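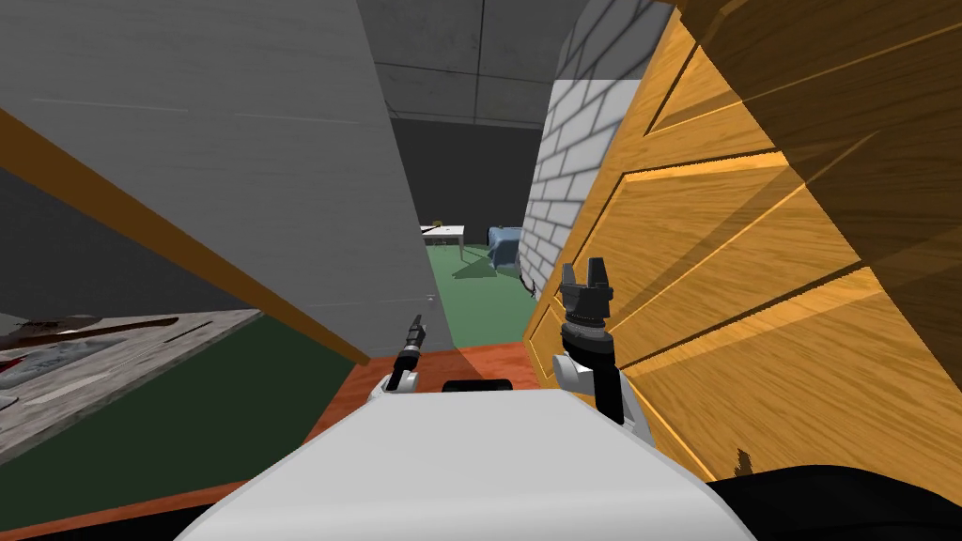
Page last changed: March

Head Camera, Wrist Camera, or Both? Opening Cabinet Doors with a Two-Arm Robot in Simulation

Sérgio Sampaio and Biljana Radonjić
Project report, Skarside Robotics Lab course

Summary

We trained a simulated two-arm robot to open cabinet doors by copying recorded demonstrations. The training data was the same every time, and only the camera input changed: head camera alone, wrist camera alone, or both together. Using both cameras opened the door in 14 of our 20 test kitchens. The head camera alone managed nine and the wrist camera alone managed six. Most of the gain came in the last part of the reach, when the fingers are close to the door. We also found a failure that the second camera did not fix, where the robot reaches for the wrong door.

Background

Last year's group worked on the same robot model and used only the head camera. Their report said that the policy often got the hand near the door and then stalled. They suspected that the door was too close to the head camera by then and that the view had little in it the network could use. They did not have time to test this, and we took it as our starting point.

A door is harder than a block on a table for a few reasons. It moves on a hinge, so the hand has to follow an arc. It also gets in the way. Once a door is partly open it can cover a large part of what the head camera sees, including the place where the hand is going. Our kitchens have a lot of doors with raised or recessed panels, and up close one piece of wood grain looks much like another.

Kitchens

All scenes came from Planer, the scene builder used in the lab. Planer takes a floor plan and fills it with furniture from a library, then picks wall, floor and door materials. We used the Zollness furniture set because its doors already have working hinges. The training kitchens and the test kitchens do not share a floor plan, but they do share materials, so a test kitchen can have the same wood on its doors as one the policy has trained on. We would change that if we did the project again.

Planer does not care much about good taste. Some rooms came out with brick next to tile next to carpet, and we left them that way. We only threw out rooms where the robot could not fit in front of the target door or where the target door was blocked by another piece of furniture.
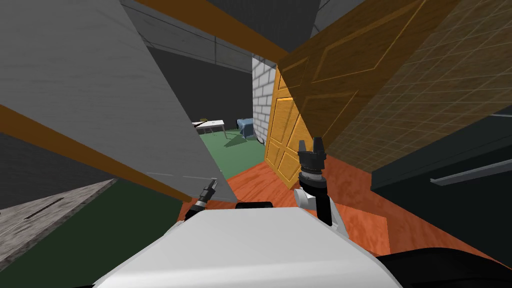 Figure 1. Head view in one of the kitchens. Both grippers are in view, with paneled wooden doors ahead and a white table farther off.

Demonstrations

We recorded 80 demonstrations by driving the simulated robot by hand, with one of us on the controls and the other checking the log. Sérgio recorded the first half and Biljana the second. We noticed later that our styles were different. Sérgio went straight at the edge of the door, while Biljana stopped short, lined up the fingers, and then moved in. We thought about throwing out one set and decided to keep both, because we did not have the time to replace half the data.

Each demonstration starts with the robot standing in front of the cabinet and ends when the door has passed our opening angle. At every step we saved the joint positions, the gripper opening, the head camera picture and the wrist camera picture. Only the right arm does the opening. The left arm was held still at a fixed pose in all recordings, although its gripper is usually in the head view.

We dropped recordings in which the simulated hand passed through the door. This happened when the arm moved too fast for the physics step. Making the step smaller fixed it, but it slowed the recording so much that driving the arm became difficult, so we kept the larger step and deleted the bad runs.

Training

All three policies used the same network, apart from the image input. Each camera has its own image encoder. The output of the encoder is joined with the joint positions and passed to a small network that predicts the next short chunk of arm motion. In the two-camera version both encoders are used and their outputs are simply placed side by side. We did not try anything smarter, such as letting the network choose which camera to listen to.

Every policy was trained for 2,000 epochs. We trained each one twice with different random seeds on the lab machine, Okafor, which we shared with the other groups. A kitchen was counted as a success only when the policies from both seeds opened the door. This is strict, and it makes all our scores lower, but with so few test kitchens we did not want one lucky run to decide anything.

Results

Kitchens opened, out of 20:
Head camera only: 9
Wrist camera only: 6
Both cameras: 14

The head-only policy was good at the first part of the motion. It turned the arm toward the cabinet and brought the hand close in nearly every kitchen. Then it did what last year's group described. The hand slowed down near the door, drifted a little, and stayed there until the time ran out. In these runs the head picture changes very little from step to step, and we think the network reads this as a sign to keep still.

The wrist-only policy had the opposite problem. When it started with the door edge in view, the approach was clean and the fingers ended up where they should. When it started with only wall or floor in view, it moved the arm somewhere that looked familiar and carried on from there. In one kitchen it pushed against a tiled wall for the whole run.

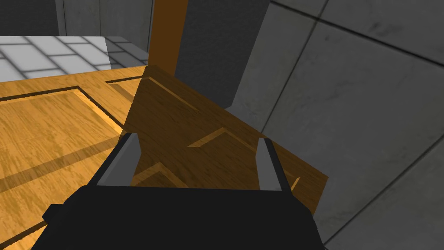 Figure 2. Wrist view with the gripper fingers apart and a paneled wooden board just past them. Tiled wall on the right.

With both cameras, the first part of the motion looked like the head-only policy and the last part looked like the wrist-only policy. We checked this by blanking one camera partway through a run. Blanking the wrist camera early on made hardly any difference. Blanking it once the fingers were near the door caused the same stall as in the head-only runs. Blanking the head camera late in the run had a small effect – the door still opened in most of these kitchens, but the hand followed the hinge less smoothly and the fingers slipped more.

Failures with both cameras

Six kitchens were not opened. In four of them the robot went for a door next to the target. These kitchens all had two doors close together in similar wood. The policy is never told which door we want. It has to pick this up from where the robot is standing, and with two doors at almost the same distance that is not enough information. A second camera cannot help with this.

The other two failures were slips. The fingers reached the right edge, closed, and lost hold as the door began to move. Both were on heavier doors. We had set the door weights by hand from the size of the panel, and we may have made the large ones too heavy.

What we would change

The target door should be given as an input. A marked point in the first head picture would probably be enough, and Planer can already produce one.

We would also record demonstrations in which the hand starts in a bad place. Almost all of ours start from a comfortable pose, and the wrist-only policy had seen very little to help it recover from a poor start. Biljana tried adding a few such recordings near the end of the project, but they were made after the tests and are not part of the results here.

The test should use materials that are not in the training kitchens. Until that is done we cannot say how much the policies depend on the particular wood and tile in the Zollness set.

Files

The recordings, the list of test kitchens and the training settings are in the course folder under our two last names. The deleted runs are kept in a separate folder with a note on each one. To rebuild the kitchens you need the same version of Planer that we used, as the newer one places wall cabinets higher and some of the doors end up out of reach.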